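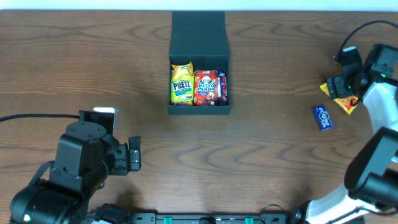

Teaching by hand: your questions, my answers

I get the same handful of questions every time a new group comes through the Nirton workshop, so I finally typed them up. I'm Na-rae Gil, I look after the demo sessions, and I've been steering robot arms for longer than I've been able to parallel park. Last updated 3 Nov 2025.

Do I need to know how to code?

Nope! You hold a pair of small leader arms, you move them, and the big arms copy you. Everything gets saved while you do it. If you can pack a lunch you can give a demo, and packing snacks into a box is the very first task we hand people.

Why snacks?

They're cheap, they come in all kinds of shapes, and a stiff carton needs a completely different touch from a crinkly bag. A Hello Panda box is easy to grip square on. A tall bag like Pretz gives a little when you squeeze it, so you have to learn to close slowly and stop early. Flat little candy packs are the ones that make people mutter – come in low and go for the short sides.

What order should I pack them in?

Any order you like, but stick with it for the whole session. I stand the tall ones up first and leave the flat stuff for last. Mirko Galli does it the other way and his demos are fine too (his are tidier than mine, which I try not to think about).

Can I use both arms?

Please do. Lots of beginners park one arm and forget it exists. Let one steady the green box while the other drops things in, especially once it's getting full and the last item has to squeeze down the side.

I dropped something. Do I start over?

If it landed on the table and you can reach it, pick it up and carry on. We keep those. If it went on the floor, hit the pedal, put the item back and begin that one again. Don't lean in and fix it with your fingers while you're still recording – that's the one thing I get grumpy about.

How many demos will I do?

Plan on 30 in a sitting, with a break whenever your shoulders ask for one. Our packing set passed 4000 in June and I still watch a few every day with my coffee.

Does the lid have to be shut at the end?

Not in the beginner task. Fold it all the way back before you start and leave it there. Closing it is its own task, and you'll want A-yeong Tak beside you for that one, she's very patient about it.

Is slower better?

Steady is better. If you creep along, the robot learns to creep too, and if you stop in midair to think, it'll pick up that habit as well. Do your thinking before you press record.

Can I guide the arms directly with my hands instead?

Yes, on the Kerkico bench in room 403. It's great for getting a feel for the joints. I'd still try the leader arms first, your hands stay out of the camera's view that way.

How do I sign up?

Put your name on the sheet by the door, or ask Raghavendra Annamalai, who keeps the schedule. Sessions run for 2 hours. Short sleeves or rolled-up ones, please!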